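Wrist camera segmentation confuses gripper shadow with objects (sim, two arms)
Forum: Perception and Planning > Simulation

halftorque
Two-arm tabletop setup in simulation, planner is Lobo, segmentation is our own network trained on rendered data. The depth check passes and the mask check fails, and I would like to know which one people trust.

The failure is on the wrist view. When the other arm hovers close to the table, its shadow gets merged into the gripper mask. Lobo then inflates the merged shape into a collision volume and refuses the approach. I get 905 rejected approaches out of 2,540, nearly all with the second arm low over the mat. 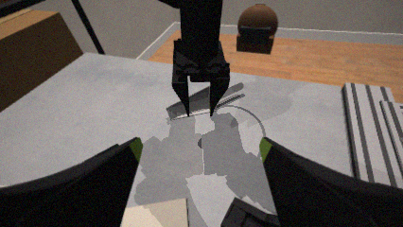
Wrist view, other gripper just above the surface. Note the two wedges of shadow behind the fingertips.

The tabletop texture does not help. It is blotchy gray with jagged edges, and the network likes to split it along the seams.

F. Correia
Are you projecting the mask into the cloud before or after you filter by height? If before, the planner is doing what you told it to do. A shadow has no height. Drop everything within 4 mm of the fitted plane and the wedges go away.

halftorque
Before. I tried the other order. It removes the shadow, and it also removes anything thin lying flat, so cards stop existing for the planner.

F. Correia
Then keep two layers. Height-filtered cloud for collision, unfiltered mask for grasp candidates. They are different questions and should not share a volume.

mota_a
Disagree with fixing this downstream. The mask is wrong, so fix the mask. Randomize the light direction and add shadow-only negatives to the training set. We did this on the Gurthorpe cell with 400 extra renders and the merged masks mostly stopped. Is your light fixed?

halftorque
Fixed, one key light. I had assumed the overhead view would outvote the wrist view, but the fusion node weights by distance and the wrist always wins up close.

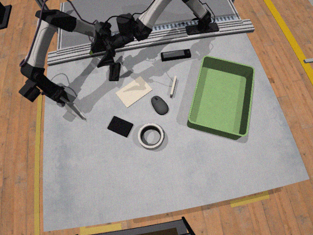 Overhead view, same setup. The shadow of a gripper comes to a point across the beige card.

The card is the worst case. The network sees it as two pieces with a dark notch between them, and the grasp sampler then puts its center on the smaller piece. Objects clear of the shadows are fine. The white tape roll gives a clean mask.

mota_a
Long shadows from both arms and a single light. I would start there before touching the planner.

F. Correia
Training will lower the rate. It will not give you a bound. I would not let a mask veto a motion on its own, however good it is.

Natália C.
You also know both joint states. Render the expected arm silhouette from kinematics and subtract it, then project the same geometry along the light direction to get a shadow mask. In simulation the light pose is free. On hardware you have to estimate it, and that is where I gave up on it.

halftorque
I can test that this week, the light pose is already in the scene config. The projection ran at frame rate in a quick script, though without the cable on the arm.

Natália C.
Leave the cable out for now. Dilate the shadow mask by a few pixels and watch what happens at the card edges.

mota_a
Please post the rejection count with the light randomized as well, same seeds. Otherwise we are comparing three fixes on one lamp.

halftorque
Will do. Splitting the layers first, as that is a config change in Lobo, then the retrain.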